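How Robots Learn to Pick Things Up

Picking up a bottle is easy for you. You don't have to think about how wide to open your hand or how hard to squeeze.

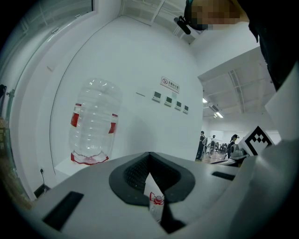

A robot has to be taught all of this. On 16/09/2022 the robot workshop in Lultstead opened its doors to children and their families so they could find out how the teaching is done.

Inger Kjærgaard showed the first group a gripper. A gripper is a tool that does the job of a hand. The one she held has two sides that close on an object, and a person can carry it and work it without any robot at all.

Why would a person use a robot's hand? Inger explained that the people in the workshop do ordinary jobs with the gripper, such as picking up a bottle and putting it down again. A camera records each try. Later, a computer studies the recordings and looks for patterns. It can learn where to hold a bottle and which way to turn it.

One recording is not enough. The workshop made 1,609 of them in July. Bottles come in many shapes, and a room looks different in the morning than it does at night, so people repeat the same job in lots of places.

Some children asked if the robot ever drops things. Jairo Cárdenas said yes, often. He keeps the recordings of drops too, so the team can study what went wrong.

Words to know

Gripper: the part of a robot that holds things.
Recording: pictures saved by a camera to look at later.
Pattern: something that happens again and again in the same way.

Try it at home

Put on a pair of thick mittens and pick up a plastic bottle using only your thumb and one finger. Then try to set it down standing up.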